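The White Table

In Falden, breakfast begins with what you leave out
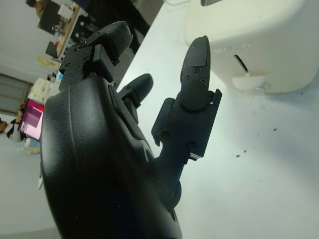

When I moved to Falden in February, my kitchen had one table, one shelf and no cupboard that could close. I put everything on the table. There were jars, letters, two kettles, a bag of onions, and somewhere among them was my breakfast. After three weeks I was eating it standing up at the window.

It was my neighbor Nattawut Boonchu who told me to start again. He cooked in hotels for 22 years, and he has strong opinions about surfaces. "A white table is a strict table," he said to me. "It shows you each crumb." His own is a Skaso, 144 centimeters long, bought second-hand and painted two times since then. He wipes it in the morning before he makes coffee and again after.

His rule is simple to say and difficult to follow. An appliance may stay on the table only if it is used every day. The rest goes away, even if it was expensive. I had a blender which cost me 200 dollars and which I used in the summer, perhaps four times. It lives now under the bed.

What I kept is one white appliance, and I pushed it to the corner. I like the rounded edges. White on white is calm for the eyes, and in the early light the table turns a little blue on one side. I had lived with this table for weeks and I never saw its color before.

The cleaning was a surprise for me. On my old brown table I wiped when I remembered. Now I see two dark specks from the door and I must go and take them away. Nattawut laughs at this. He says it passes, but his wife says it does not.

For the cloth, he recommends plain cotton, washed at 90 degrees, with no softener. I tried the sponges from the Esia shop near the station and they left lines. A bit of dish soap in warm water is enough - for coffee stains he adds baking soda and waits ten minutes.

The onions hang now from a hook by the window. The letters I have not solved yet. They are in a box on the chair, and when a guest comes, the box goes on the floor.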